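Bench notebook, March
Drulo 14 ultraportables: overnight drain, hinge, dock behaviour

Carried over from the last entry. The unit on my bench is the one returned from Brostville with the complaint "flat every morning". Ashwin has its twin, same supplier order, no complaint against it. Both came through Kalogeropoulos with the same memory and the same SSD option. Mine shows 357 charge cycles in the battery report, which is high for its age but fits with someone who works off the battery all day and tops up at lunch. Ashwin's is much lower. I'm noting it now so I don't blame the cells later without checking.

8.10 am

Machine left closed overnight on a full charge, nothing plugged in, lid down, same wireless network as the office. Opened it and got the low battery warning straight away. So the complaint is real and repeats on our network, which rules out something odd with the Brostville access points.

Resume itself is quick. Screen is up before the lid is fully back. Whatever is wrong, it isn't failing to sleep in the old sense, where you'd find it hot in the bag with the fan going. Base was cool to the touch this morning.

Ran the sleep study report and saved it to the shared folder under the asset tag. The long session overnight has hardly any time in the deepest idle state. The top offender in the list is the card reader, then the wireless adapter. I don't trust the wireless entry much, it turns up high on every machine we look at.

Ashwin's unit under the same report: card reader idle nearly the whole night, deep state reached within a minute or so of closing the lid. Woke up with most of its charge.

Differences between the two that I can find so far:

BIOS on mine is the older release, his is current. Card reader driver on mine is the generic one from the operating system, his is the Drulo package. Mine had a blank plastic card in the slot when it came in. His slot is empty.

I pulled the blank out and put it in an envelope with the charger. Should have left it in until I'd finished the baseline, so tonight's run needs it back where it was.

10.40 am

Changed one thing only: card reader disabled in firmware, everything else as received. A short sleep over morning tea isn't a proper test but the report breaks it down well enough to show whether deep idle is reached. It was, and quickly. Enabled the reader again, put the blank back, slept it again for the same stretch, and deep idle was gone. Took the blank out, slept it a third time. Deep idle partly back, with the reader still waking now and then.

So the reader is keeping the platform awake, and having something in the slot makes it worse. My guess is the generic driver polls for a card when the slot switch is closed. I haven't got anything to back that beyond the pattern above.

Róisín looked over the report and pointed out I'd left the USB mouse receiver in for the second run. She's right, it's in the device list. Repeated that one without the receiver. Same result, so no harm done, but the earlier report has been renamed so nobody picks it up as the clean one.

12.15 pm, display

Since it was on the bench anyway I put the meter on the panel. The spec sheet says 400 nits. With adaptive brightness on and running from battery it sits well under that, and it only gets there with the charger in and the adaptive setting off. Both units behave the same way. A few people at Brostville have said the screen is dim near the windows and I think that's all it is. The setting is buried in the graphics control panel and gets turned on again by the vendor update, so changing it by hand is only good until the next patch round. Vangelis may be able to push it as a policy. I've asked him.

Colour is fine to my eye. Slight cool cast on mine compared with Ashwin's, which I would only notice with the two side by side.

Some backlight bleed in the lower left corner on a black screen. Not worth a claim.

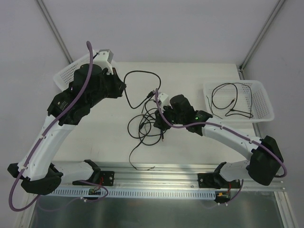 Hinge and lid

Brostville also wrote "lid loose" on the return slip. It isn't loose in the sense of a failed hinge. The lid holds at any angle from nearly shut to fully open, but there's more wobble than on Ashwin's when typing on a light desk. Took the bottom cover off. The right hinge has 2 screws into the chassis and one had backed out far enough to turn by hand. Nipped it up with the small driver, no thread lock for now, and the wobble is gone, or at least matches the other unit.

The bottom cover clips on these are brittle. I broke the one closest to the exhaust vent on the way out, entirely my doing, started from the wrong corner. Start at the front edge, middle, and work towards the back. The cover still sits flush without that clip. Christos has a dead unit in the parts drawer that can donate a cover if anyone minds.

While it was open: fan clean, heatsink clean, a bit of lint in the intake. Battery flat and not swollen. Connector seated properly. The cycle count bothered me enough that I ran a full discharge at fixed brightness in the afternoon (see further down), and it's worn but acceptable.

Keyboard

Standard layout, no missing keycaps. The space bar ticks on the left side only. I cleaned under it and it still ticks. Leaving it. Grigoris prefers an external keyboard for anything longer than an email and his complaint about these is that the arrow keys are half height, which we can't do anything about.

Docking, 2.30 pm

Tried both laptops on the Plovden dock with two monitors. Ashwin's came up first time. Mine found one monitor, then both after unplugging and replugging the dock cable. The dock firmware is the same in each case, obviously, being the same dock. Updated the Thunderbolt controller on mine from the Drulo package and it has come up with both monitors on every attempt after that. I only tried it a handful of times so it goes down as probable.

Charging through the dock works but slowly. It reports a slow charger warning on both. The supplied brick is stronger than what the dock puts out, so the warning is fair. With both monitors on and a build running, the battery percentage stayed where it was. No use for someone arriving flat in the morning and expecting to leave full at lunch.

Error 101 came up once in the dock's own update utility, on my unit, when I tried to read the firmware version with the lid closed. Opened the lid and it read fine. Couldn't get it to happen again. There's nothing in the utility's help text under that number. Written down in case someone else hits it.

Discharge run, 5.05 pm

Fixed brightness, wireless on, looping video, power mode balanced. It lasted long enough that I don't think a battery replacement is justified. The curve drops fairly evenly until near the end, then falls away faster than I'd like, and the shutdown came with the gauge still claiming a little charge left. Calibration may help with that. I'll leave it charging and do another full cycle before deciding.

Ashwin wants to know if we should just swap the battery while it's open, given it has already been returned once. I'd sooner fix the reader first. If we put in a new battery and leave the driver alone it will come back with the same slip, only it will take the user a bit longer each morning to notice.

Set up for tonight

My unit: blank card in the slot, Drulo card reader driver installed, BIOS left on the old release. Mouse receiver out. Full charge before closing the lid.

Ashwin's unit: blank card in the slot, everything else untouched. We only have the one blank that came from Brostville so his gets the one out of Christos's dead machine. They look to be the same part.

If mine goes deep tonight then it's the driver and the BIOS can wait for the normal patch round. If it doesn't, update the BIOS tomorrow and run again with nothing else changed.

Outstanding

Ask Kalogeropoulos whether the rest of that order shipped with the generic reader driver. Vangelis can pull the driver versions from inventory faster than they'll answer, so do that as well.

Thread lock for the hinge screw, small tube, we're out.

Check the other Brostville machines for the same hinge screw when they come in for patching. Right side, rear.

Return the light meter to Róisín. The battery door on it is held on with tape, mind it.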